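Desk Storage, Second Room: Gallery

The Estever office has 13 desks fed from outlets set in the carpet. Najwa Salameh drew up the storage layout in January; Syahrul Sumampouw checks it every Monday. Each shared desk gets one cardboard organiser with internal partitions, for small items only. Chargers stay outside the box while in use.

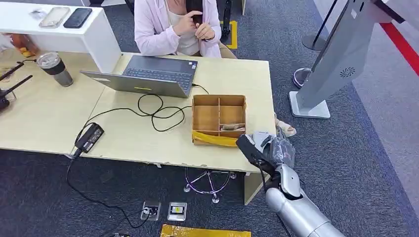
Partitions are cut from the same board as the outer walls and slot together without glue. A full set takes some 18 minutes to assemble. Bagged items go in whole, one bag per compartment, with the label (if there is one) facing up. Anything left in a box for more than 72 hours is moved to the Stemow cupboard by the door.

Power leads are the weak point of the layout. Where two desks are butted together, the adapter should sit at the front left corner so that the cord drops straight to the floor. Slack on the desktop is to be coiled and tied. Drinks go on the adjoining desk, away from the laptop. 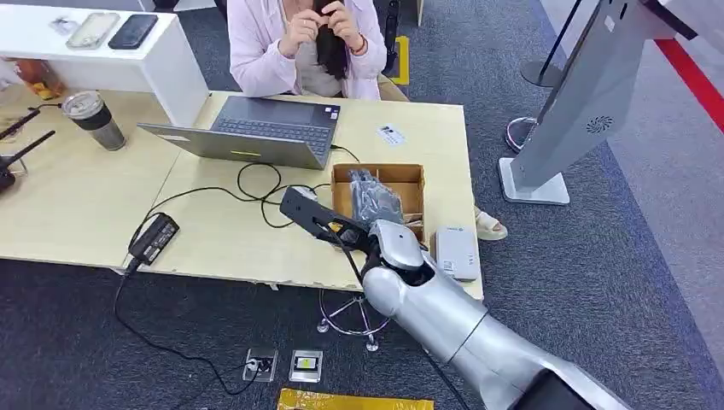 Compartment box with a black wrapped item inside; laptop cables still to be coiled.

Revised labels for the boxes are on order from Farah.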